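Talks & Presentations | Cabinetry, Specification
February
Speaker notes by Gareth Sugden

Drawer and door tolerances in semi-custom cabinet lines

Opening. Introduce the session and keep it under a minute. The subject is dimensional tolerance in semi-custom kitchen cabinets: where it is set, where it is lost, and what a dealer can check before an order is released. Finish and color are covered in the afternoon session. Refer color questions there.

Slide 2. Define the terms before using them. Reveal is the visible gap between adjacent doors or between a door and the frame. Overlay is the amount by which the door covers the frame. Squareness is measured as the difference between the two diagonals. Dealers often quote one when they mean another. Ask for the measurement method every time a number is given.

Slide 3. The Hirkeseo order review. We went through 3,876 line items from one plant. Of these, 188 came back with a dimensional complaint. Pause here. The return reason codes were too broad to use, so each complaint was reread and sorted by hand. The largest group was door reveal. The second was drawer front alignment. Box squareness was third, and most of those boxes were within the published limit when they left the plant. 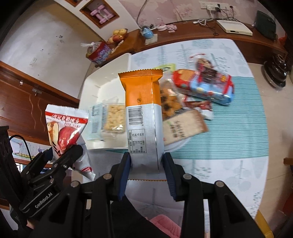 Photo: G. Sugden

Slide 4. Why a box that ships square arrives at the wall out of square. Fastening sequence is the main factor. If the installer pulls the back rail tight against an uneven wall, the box racks and the doors follow it. Shims go in before the screws are driven home. Say this twice. Half the room will be designers who do not visit the site, and they are the ones who take the first phone call.

Slide 5. Hinge adjustment range. A standard six-way hinge will hide a small error. It will not hide an error in the box. Show the adjustment diagram and go through side, height and depth in that order. If the installer has used the full side adjustment on the top hinge and none on the bottom, the box is racked. Loosen the wall screws first and leave the hinges alone until the diagonals agree.

Slide 6. The Zollero test doors. Five-piece doors, solid frame, flat center panel, held in a conditioned room for up to 40 days. The frame members moved across the grain as expected. Length change was too small to matter. Points to make:
– Wide stiles move more than narrow ones, so a wide-stile door needs a wider reveal.
– Center panels must float. Paint bridging at the panel edge will crack, and it should not be written up as a joint failure.
– A door measured on delivery day and again after the heating has run will give two different widths. Both are correct.

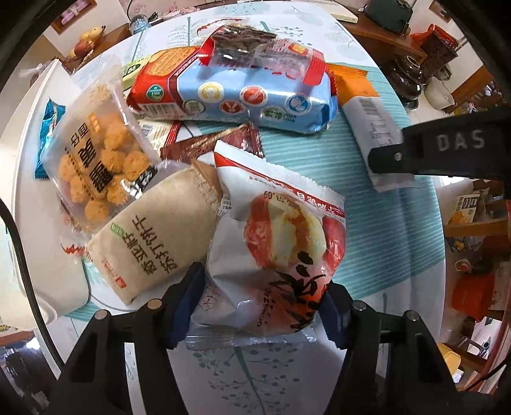

Snack packages, one in a gripper

Slide 7. Ordering practice. The Kakakhel dealer form has a field for finished floor height and most people leave it blank. Fill it in. Tall cabinets are the reason – a pantry unit that clears the ceiling on the drawing may not clear it when it is tilted upright. Check the diagonal of the side panel against the ceiling height, and order the toe kick separately if it is close.

Slide 8. Fillers. Allow a filler at every wall, including walls that look straight on the plan. Where a drawer bank sits in a corner, the filler has to clear the handle on the adjoining run as well as the drawer front. Projection of the handle is listed in the hardware schedule, not in the cabinet catalog. Have both open.

Slide 9. The Testura gauge. Hand it around. It is a stepped plastic gauge that reads reveal directly, and it is faster than a tape for this purpose. Testers repeated 500 readings on the same set of doors. The spread between people was smaller than with a tape, mainly because there is no scale to interpolate. It wears at the thin end, so replace it when the first step no longer holds.

Slide 10. Questions. Expect one about inset doors. Short answer: the limits in this talk are for full overlay, and inset needs its own set. Expect another about who pays for a second visit. Point to the warranty sheet and move on.

Leave the contact slide up. Collect the gauges at the door.

Related talks
Reading a hardware schedule
Face frame or frameless: load on the wall rail
Painted finishes and seasonal joint lines
Measuring an older kitchen before demolition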